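Two floors, one lid: sorting out the small stuff at Holtitz

December 23, 2021
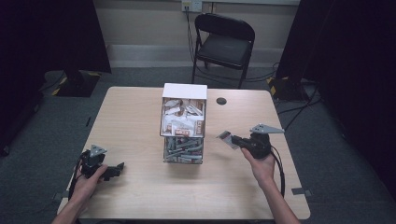 Victor Odera

Caught Marta from the stores room at Holtitz the day before everyone went home. Ten minutes, she said. Got nearly 16.

She looks after the small stuff. Packets, bits, spares, anything that ends up in a drawer and then under a drawer. In September she started clearing the lot into clear boxes. "I was spending half my morning opening tins. You'd open four tins to find one thing, and then it was in Paul's coat."

The box on the table is one of hers. Tall, clear plastic, white lid, split into two. Little white and brown paper packets up top, long grey plastic parts underneath. Why that way round?

"Paper on top, always. Put the rods on top and they squash the packets. Also you want the packets more often, so you're not digging." The packets are packed in at all angles, a few flat up against the front. Doesn't that bother her? "No. I can see them. If I can see them I don't need them in rows."

And the bottom half? It's a jumble, frankly. "It is a jumble. They're long and they roll. I tried standing them up, I tried elastic bands. The bands perished. Now they just go in."

She has views on labels. Against, mostly. The old system came from Prolska, a stockroom course the firm paid 300 pounds for, and it had a code for everything. 368 codes by the end. "I had a sheet to look up the sheet." She kept the sheet for a year then put it in the recyling.

Clear sides only, then. No coloured tubs, no tins. She'd have liked the tables changed too but the pale wood ones stay, she says, and she's come round to them. "You drop a grey thing on a pale table, you find it. The old benches were dark. Hopeless."

Cost? She went a bit quiet. The whole room was done for under 4000, shelves included, and most of that was the shelves.

What's next: the cable cupboard. "Don't ask." I asked. She has a box picked out for it, same sort, taller. One compartment or two she hasnt decided. After the holidays, anyway.

Phone went then and she had to go and find someone a packet. Took her less than a minute.

Contact us | Copyright 2021 Holtitz | Back to top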